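Kallura Kitchen Notes

One-pot beans, and why we're all a little obsessed

17 May 2020

So many of you wrote in after the last newsletter about dried beans that we decided to give them a whole item, and I could not be happier about it. I have been cooking a pot nearly every week since October, and I still get a small thrill when I lift the lid and find that a bag of hard little pebbles has turned into dinner.

Let's start with soaking, which brought in most of the mail. I soak when I remember and I don't when I forget. Soaked beans cook faster and a bit more evenly. Unsoaked beans take longer, and I think black beans taste better that way, with a darker, richer broth. If you do soak, put salt in the water. It seasons the beans all the way through and the skins come out softer.

For a pot that feeds four with leftovers, I use 400 grams of dried white beans, half an onion, three or four cloves of garlic (don't bother peeling them), a bay leaf and a really generous pour of olive oil. Cover everything with water by a couple of inches, bring it to a hard boil for ten minutes, then turn it down until you see only a lazy bubble now and then. Red kidney beans need that hard boil every time, so please don't skip it, and don't start them in a slow cooker. 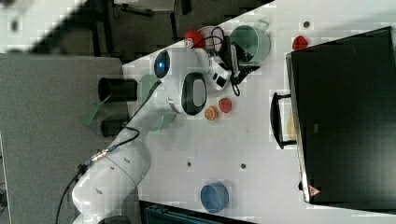 Plarnham readers have strong feelings on the subject of salt, and one wrote to say that she salts at the very start, has done so for years, and has never once had a tough bean. Her view is that old beans get blamed on salt, and that anyone whose pot is still crunchy after three hours should look at the back of the cupboard for the culprit.

I'm with her! Age matters much more than people think. Beans that have been sitting on a shelf for years may never go creamy, however long you give them. Hard water can slow things down too, and so can tomatoes or vinegar added early, so keep anything sour for the end. A squeeze of lemon stirred in just before serving wakes up the whole pot.

Now, the broth. Please don't pour it down the sink! It's half the reason to cook beans from scratch. I ladle it over toast, thin out soups with it, and cook rice in it when there's enough. If yours seems watery, mash a spoonful of beans against the side of the pot and stir them back in, and give it another ten minutes with the lid off. It will thicken as it cools as well.
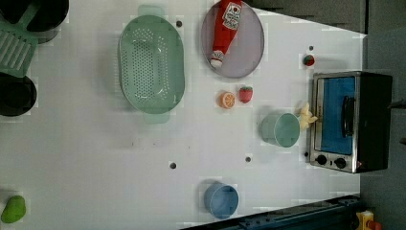 Leftovers keep four days or so in the fridge, covered in their own liquid. They freeze beautifully too, and I like to do them in small tubs so I can pull one out for lunch. My favorite second-day supper is beans on the bottom of a baking dish, torn bread tossed in oil on top, a little hard cheese, and into a hot oven until the bread is crisp and the edges are bubbling. It takes almost no effort and I would happily eat it twice a week (and have).

If you want to branch out, try chickpeas with cumin and a strip of orange peel, or pinto beans with a dried chile dropped in whole. Lentils are lovely as well, and quick enough for a night when you've planned nothing at all, though I'd treat them as their own thing and start checking them after twenty minutes.

The bean swap we set up with the Brekke list is still going, and we now have 94 households sending each other seeds and small bags of whatever grew well for them. There's room for more, so reply to this newsletter if you'd like to join and tell us what you have to share. Speckled beans of any kind are in high demand.

Next time: flatbreads in a skillet, with yogurt dough and without.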